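Zumdale lab puts out new planning software for two-armed fruit handling

19/10/2024

The small robotics lab at Zumdale has released the second version of Sorkach, its planning and control software for pairs of robot arms, and people who have been waiting patiently since the first one will be glad to hear it is free to download.

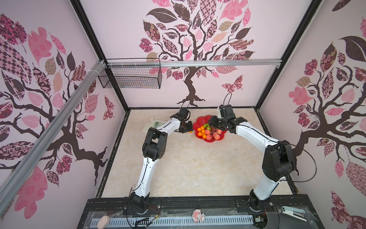 2 min read

The biggest change is in how the two arms share their space. The old planner worked out a path for one arm and then made the other fit around it, and anybody who used it will remember a good deal of waiting. Sorkach now plans for both together, and checks the result again 5 times a second as the arms move.

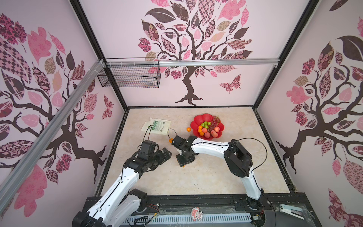

Two arms, one red dish and plenty of fruit at the Zumdale bench.

Perception has had some attention too. A new module named Tatlı finds fruit in the wrist camera view and suggests where to grip it, and the lab trained it on over 1752 short recordings (a lot of peaches, as you can imagine!). Glare on shiny surfaces and fruit lying close together were the two things users wrote in about most, so 622 of those recordings were made with just that in mind.
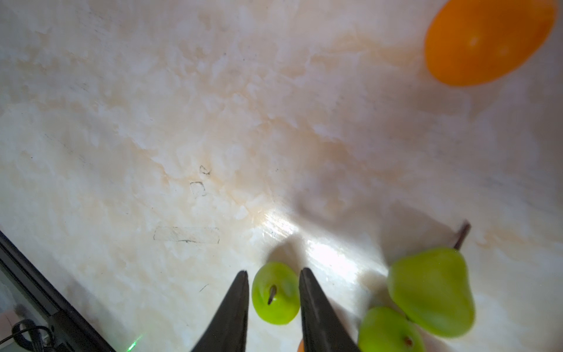 Gremano, the log viewer that many of you already know, comes in the same package and now plays both arms back side by side. A longer guide, with settings for smaller grippers, is planned for December.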